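Plestau: bin-picking logs, replay and grasp scoring tools

README for the Plestau package. Maintained by Ataahua Ruddock and Kirsty Merrick. Last edited 4/20/20.

What's in here

Plestau is the software side of our bin-picking setup. It takes the stream coming off a robot arm and a fixed camera, lines everything up in time, cuts it into single grasp attempts and lets you run your own grasp planner over the results without touching the hardware. We built it for our own use and it got so handy that we tidied it up to share. Please pull it apart and tell us what you find!

There are four pieces:

plestau-record: listens to the arm, gripper and camera, and writes one folder per session
kerex: the cutter, which splits a session into attempts
semwal: the grasp scorer, a small network plus the code to train it
rundik: the replay viewer

You can use any of them alone. Rundik in particular will open nearly any folder of images if you hand it a timestamps file, and Kirsty uses it for all sorts of things it was never meant for.

Data that ships with the code

The sample set has 1,214 attempts, all from one arm and one bin. Each attempt has a camera frame at the moment of closing, the joint positions, the gripper width and the label. Labels are 0 (nothing held after the lift), 1 (one item held) and 2 (more than one item held). We check label 2 by hand. Labels 0 and 1 come from the gripper width with a quick look over the borderline ones.

Split by session, please, and never by attempt. Neighbouring attempts share most of their clutter and your scores will look much better than they are if you mix them up. The file splits.txt has the split we use, with 1,000 attempts for training and the rest held out.

Getting started

Unpack the archive, make a fresh Python environment and run setup.sh from the top folder. Then:

kerex cut sample/session_a --out attempts
semwal score attempts --weights base
rundik attempts

The scorer takes roughly 30 minutes over the full set on a laptop with no graphics card. With a card it's quick enough that you can fiddle with settings and watch the scores change, which is a lot of fun and a great way to lose an afternoon.

How the scorer works

Semwal looks at a colour crop centred on each proposed grasp and gives back one number between 0 and 1. The crop is rotated so that the gripper fingers always close along the same axis. We tried feeding in the whole bin as well and it helped a bit with items near the walls, so there's a flag for that (--wide). It's off by default as it doubles the memory.

Proposals come from a plain sampler that spreads 12 candidates over each connected patch of "not floor". It's simple and we're very fond of it. If you have something smarter, write a class with a propose() method and point the config at it. The sampler file is short and has plenty of comments.

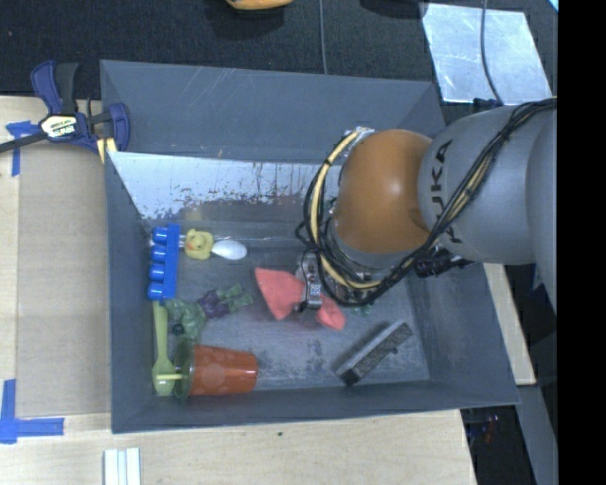

Category: mixed clutter, soft and rigid

Sessions under this heading go into the bin with a bit of everything: a yellow duck, spoons, imitation fruit, a tumbler with a lid and straw, and a coral-red cloth, which is the piece under the gripper here. Cloth is the case we care about most at the moment. A fold gives the scorer a lovely clear edge to aim for, but the gripper width reading for thin fabric is very close to the reading for fully closed, so kerex sends every cloth attempt to the hand-check list.

The arm and its cables hide part of the bin from the fixed camera when the gripper is down low. Pass --mask-arm to kerex to blank out the arm using the joint positions. The mask doesn't know about cables yet, so pad it with --mask-grow if you plan to train on those frames. The scratched and shiny patches on the metal can also set off the "not floor" test. Raising floor_tol in the config gets rid of most false patches, at the cost of a few dark items.

Known problems

Kerex drops the last attempt if recording stops during a lift. Rundik's colour overlay is hard to read on small screens. The translucent green lid on the tumbler scores far too low, and we'd love ideas on that one.

Changes coming

We're aiming for a July release with cable masking and a proper label editor inside rundik. Ataahua has the editor half working already and it's a treat to use compared with the spreadsheet.

Contributing

Bug reports are welcome at any size. Include your config file and, if you can, the smallest session folder that shows the problem. For new proposers, run check_proposer.py first and paste the output into your request.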